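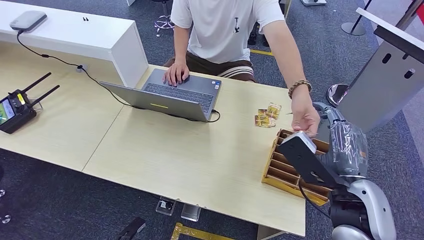 **Ljubica Stoyanova**
Arm and gripper upkeep, Wornilden workshop, Bradton

I get asked the same handful of things every Monday, so I've gathered them up and will keep adding as more come in (do keep sending them!).

### Should the plastic film come off the arm?

Leave it on for now, please. We wrap the upper part and change the film each October, and it saves a lot of wiping down.

### How do I check the grip?

Sit at the desk with the laptop open, bring the gripper over the cardboard tray and offer it something small and light between the fingers. Try 3 times. If it slips, clean the finger plate with a barely damp cloth, let it dry and have another go.

### Where should the hanging cable go?

It wants to hang freely under the gripper, with enough slack for every move. Please don't tape it to the arm, however tidy that looks – I've mended two that way already.

### When is a full service due?

After 992 hours, though up to 100 more won't hurt if we're busy.

### What if it stops with code 26?

Leave the power on, note the time and ring me on the Rengifo bench. I'd much sooner see it as it stopped.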